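Print this page
E-mail this page
Search this book Enter keyword Go

Chapter 10
The Work Surface

By the end of the last chapter you had an arm that was bolted down, wired, and able to move to a point you typed in. It could not yet do anything useful at that point. Before it can, you need a place for it to work, and that place has to stay put. This chapter covers the table, the board on top of it, the blocks you will practice with, and the plain round finger that serves as the first tool.

Many home builders rush this part. They clamp the arm to a kitchen table or a door laid over two sawhorses, get it moving, and then spend weeks chasing errors in the software. Often the software is fine. The table has shifted a little, or the board has slid, and every saved point is now wrong by the same small amount. If you share a workshop with other people the trouble is worse — somebody leans on your bench to reach a drill, and your morning of careful setup is gone.

The build used in this part of the book was done in the Vistwood shared workshop by Rezaul Paul, who kept notes on each stage. Where his choices differ from the ones we recommend, we say so. You do not need the same parts. You do need the same order of work: table first, then board, then tool, then blocks.

What you will need

For this chapter, have the following ready before you start:

A table with a regular grid of holes, or a flat top you are willing to drill
A flat wooden board
Bolts and washers to fit the table
A steel ruler, a square, and a soft pencil
A set of small blocks in several colors and shapes
A round finger or probe that fits your gripper housing
Masking tape

A metal pegboard table is a good choice if you can find one. The holes let you put a bolt almost anywhere, and if you have to take the board off you can put it back in the same place by using the same holes. Write down which holes you used. Paul marked his with a dot of paint after losing his place once in February and having to measure everything again.

The board gives the arm a plain surface to work over. Blocks placed straight on a pegboard can catch on the edges of the holes, and a camera, if you add one later, will have a harder time with a background full of dots. Maple is hard enough to take a few knocks from the tool while you are learning. Pine will do, but it dents. Sand the top lightly and leave it unpainted. If you must join planks to get the width, run your fingertip over each seam and sand again until you cannot feel a step.

Printed blocks are cheap and easy to replace. Drosard, the block set used in these chapters, is a folder of simple solids: cylinders, stars, triangles, and so on. Print them in strong colors that look different from each other under your shop lights. Fine lines on the sides from the printer do no harm. Trim any loose strings of plastic from the bottoms, or the blocks will rock.

The finger comes before a full gripper for a simple reason. It has no moving parts, so there is less to go wrong. With one finger the arm can push a block and touch a marked point, and those two jobs will show you most of the faults in your setup. Make sure the tip is rounded. A sharp tip will scratch the board the first time you get a height wrong, and you will get a height wrong.
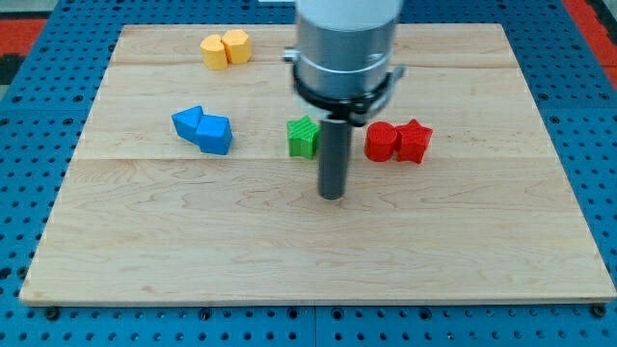
10.1 Fixing the board to the table

Set the board on the table and slide it until its near edge lines up with a row of holes. Check it with the square. Put the bolts in by hand and leave them loose until all of them are started, then tighten each one a little at a time. Bolting one corner down hard at the start will pull the board out of line.

Keep the bolt heads outside the area the finger will cross. A bolt head standing up in the path of the tool is a common cause of a bent finger.

Now push the board with the heel of your hand from each side. It should not move at all. Lay the ruler across the top in both directions and look for light under it. If you see a gap, loosen the nearest bolt, slip a layer of masking tape under the board, and try again.

Draw a pencil cross near each corner, 40 mm in from both edges. These marks are your check points for the rest of the chapter. Set the speed to 10 percent and stop the finger 100 mm above the first cross before bringing it down by hand control.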